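# Slow-playing

Slow-playing (you'll also hear "sandbagging" or just "trapping") is playing a very strong poker hand as if it were a weak one. You check where you'd normally bet, you call where you'd normally raise, and you hope somebody else builds the pot for you. I've kept this entry for our club's poker encyclopedia going for a while now, and it's still the one I get the most mail on!

## Basic idea

Say you hold a pair of tens and the flop comes ten, four, deuce in three different suits. You have top set, and hardly anything can hurt you. Bet big and everyone with a couple of face cards folds. Check, and one of them might pair up on the turn and pay you off (or take a stab at the pot, even better).

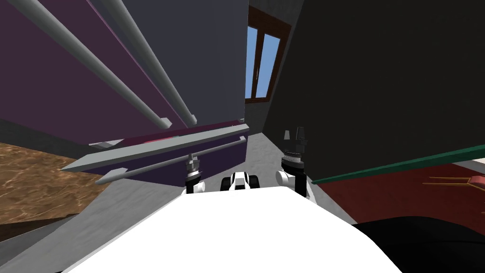

The catch is the free card. Every time you check, you let the table look at another card for nothing, and if the flop had been ten, nine, eight with two hearts, I'd be betting that set as fast as I could get the chips out.

## When it works

I look for a dry board, a small pot and at least one player behind me who can't stand to see two checks in a row. Position matters too - if you check last, the betting round is over and you've won nothing extra on that street.

Our Sunday game at the Plillon card room is no-limit hold'em, and Catríona Madigan is the best trapper in it. She flat-called me on the flop and turn with a full house one night in March, and I shoved 600 in chips into her on the river with two pair. I still think about that hand in the shower.
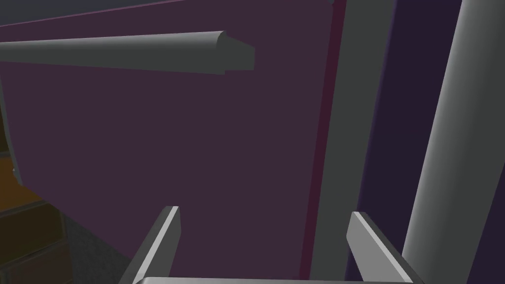 *Purple panel with a gray handle bar.*

## When it doesn't

Big pots, for one. If there's already plenty in the middle, bet and try to take it, or get paid by the draws. Against players who call everything, trapping is a waste too, so just bet! They were going to call anyway.

I went through 22 of my own slow-plays from last season and came out ahead of a plain bet in 10 of them, by my own generous reckoning.

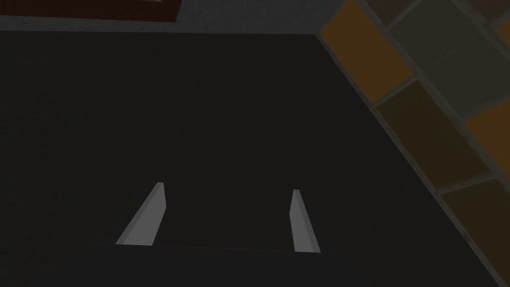 *Dark surface, with two light gray gripper fingers.*

## Related terms

- **Check-raise** - checking, then raising once someone bets. Often the second half of a slow-play.
- **Smooth call** - just calling with a hand that could easily raise.
- **Fast play** - betting and raising a big hand right away.

Last revised 22 Sep 2024.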